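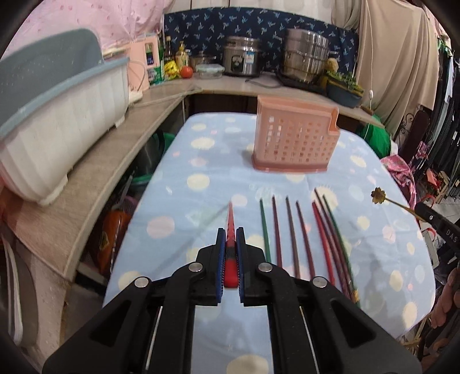
Baguettes et porte-baguettes rose sur une housse à pois.

Vieux médicaments à la maison : ce que valent les astuces qui circulent

Imprimer cette page | Envoyer par e-mail

On m'envoie régulièrement des « trucs » pour se débarrasser des antidouleurs périmés et des fonds de flacon de sirop à la codéine. La plupart ne valent pas grand-chose, et deux ou trois sont franchement mauvais.

Le marc de café, pour commencer. On mélange les comprimés au marc, on ferme le sac, et plus personne n'y toucherait. Peut-être. Je remarque surtout que le sac part ensuite à la poubelle, alors que la pharmacie du coin reprend les médicaments non utilisés. Pourquoi se salir les mains ?

L'évier ensuite. « Une goutte de sirop, ça ne fait de mal à personne », m'écrit Cadi Yorath. Une goutte, sans doute. Mais on vide rarement une goutte, et une station d'épuration n'a pas été conçue pour trier la morphine. Même réponse pour les toilettes.

Les boîtes à serrure. J'ai acheté la Stougaard, 45 euros, et la petite Vergate, 11 euros. La seconde s'ouvre avec un trombone, j'ai essayé sur la table de la cuisine. La première résiste mieux, mais elle est assez légère pour qu'on l'emporte sous le bras. Si vous tenez à en acheter une, vissez-la au fond d'un placard. Et ne rangez pas la clé dans le tiroir du dessous, comme tout le monde.

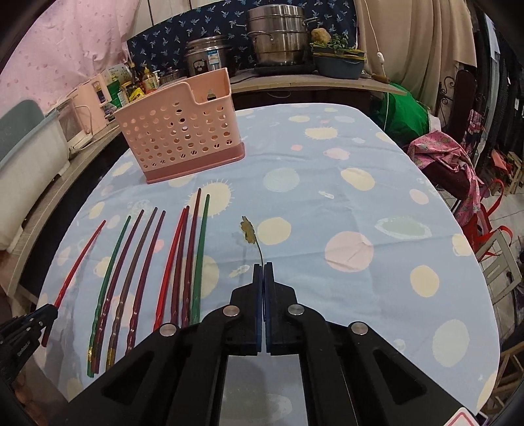

Reste la fameuse cachette en hauteur. Elle tient les tout-petits à distance, je veux bien. Pour un adolescent ou un invité indélicat, le haut de l'armoire de salle de bains est le premier endroit où regarder. La salle de bains est d'ailleurs une mauvaise pièce pour les comprimés, à cause de la vapeur.

Ma méthode n'a rien d'excitant :

- garder l'emballage et la notice, ne jamais transvaser dans un bocal ;
- noter sur la boîte, au feutre, le nom du malade et la fin du traitement ;
- enlever les cartons vides avant d'aller à la pharmacie, ils vont au tri papier ;
- pour les patchs, replier la face collante sur elle-même et demander au pharmacien comment les rendre.

Linnea Dahlgren me reproche de ne pas parler des sachets neutralisants Banenska. Je n'ai trouvé aucun essai qui ne vienne pas du vendeur. Je changerai d'avis quand j'en lirai un.

Mis à jour le 28/4/24

À lire aussi
Aiguilles et stylos usagés : où les déposer
Faut-il vraiment un coffre pour les ordonnances ?
Produits ménagers : le placard Pavarano à l'épreuve
Trousse de vacances : le tri de juillet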